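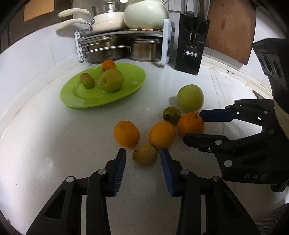
How to vote in a reality show final from outside the country

Last updated: October
By the Nivideo Help Desk

Voting for the final of Costton House opens on Saturday at 6 p.m. and closes during the live show. Viewers at home can vote by text. If you are watching from abroad, texts from foreign numbers are rejected, so you will need to vote through the Nivideo site or app.

Before you start

You need a Nivideo account with a confirmed email address. A free account is enough. If you signed up through Storkance when the two services shared a login, your old password will not work and you have to reset it once. Do this before Saturday. Reset emails can be slow on finale night.

Set your country to the one you are in now. Go to Account, then Region, and save. Votes sent with the wrong region are accepted on screen but removed in the final count.

Casting your votes

1. Log in and open the Costton House page.
2. Select Vote. The button is gray until voting opens.
3. Choose your housemate. Photos are in alphabetical order by first name, and evicted housemates are left out.
4. Use the plus and minus signs to set how many votes you want to give. Each account gets 30 for the final.
5. Select Confirm and wait for the green check mark. If you close the page first, the votes are not sent.

You can split your votes between finalists or give them all to one. Once confirmed, they cannot be moved.

Bonus votes

Viewers who took part in the Saengthong trivia game during the season may have bonus votes. Every 248 points is worth one extra vote, so a score of 1245 gives you five. Points left over do not carry into next season. To use them, select Add Bonus before you press Confirm.

We use cookies to remember your region and to improve this site. Accept all | Manage settings

If it doesn't work

"Voting is not available in your area" usually means the region on your account does not match your connection. Turn off any VPN, log out, and log back in.

If the page keeps loading, try the app on mobile data. Do not open the vote in two tabs. The second tab will lock the first one and you may have to wait 6 minutes before trying again.

If your total looks wrong after you confirm, take a screenshot and send it through the Contact form with the email on your account. Complaints about the count have to reach us before the results show ends.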